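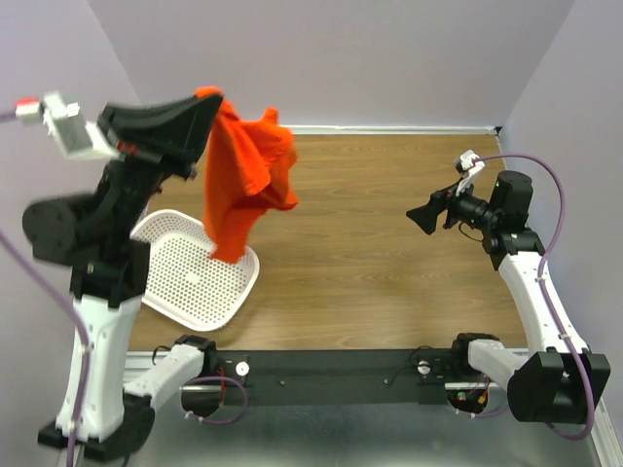
Folding cloths for shallow baskets: thirds or quarters?

oissahaku
I'm redoing how I store cleaning cloths and want opinions on the fold. The basket is white plastic, shallow, rounded corners, perforated sides and base. The cloths are orange, all from one pack of 20. Folded in quarters they stack fine, but the stack stands above the rim and slides over when the basket is pulled off the shelf. Folded in thirds and then rolled, they stay below the rim but unroll at the ends. The shelf is a Flernska with 130 mm of clearance.

callholm_b
Thirds, then thirds again, filed on edge. Don't stack. On edge you can take one from the middle without disturbing the rest.

mansilla62
Filing on edge works in a deep box. In a shallow basket there is no wall to hold the row up, and once half the cloths are in use the remainder fall flat. I tried it with a Flukden tray and went back to stacking after 2 weeks.

callholm_b
Then use a divider. A strip of stiff card across the short side is enough.

mansilla62
A divider takes up space and has to be moved every time the count changes. Two short stacks side by side do the same job with no extra parts.

Seo-ah Wang
Before choosing a fold, check that the cloths are square. Hold one up by a corner and let it hang, then find the corner opposite. If the two sides between them don't match in length, the fabric has shrunk more in one direction and quarters will never line up. Mine came out of the dryer about a centimeter short on one side. I fold those in thirds along the longer side and the mismatch ends up inside.

oissahaku
Checked four. Three are off. That explains the leaning stack.

Seo-ah Wang
Line dry the next load and measure again before you commit to anything.

dlr_pantry
Separate point: are these going in fully dry? Holes in the base do very little when the basket sits flat on wood. Air needs a gap underneath. I put four felt pads under mine.

callholm_b
Felt holds moisture. Use rubber feet.

dlr_pantry
Not if the cloths are dry to begin with, but fine, rubber.

mansilla62
Also, any cloth with a frayed edge should be trimmed or moved to the rag bin. Loose threads catch in the perforations and pull the next one out with them.

oissahaku
Current plan: thirds both ways, two short stacks, rubber feet. The frayed ones go under the sink. I'll line dry the next load and post the measurements in January.

callholm_b
I would still file them on edge.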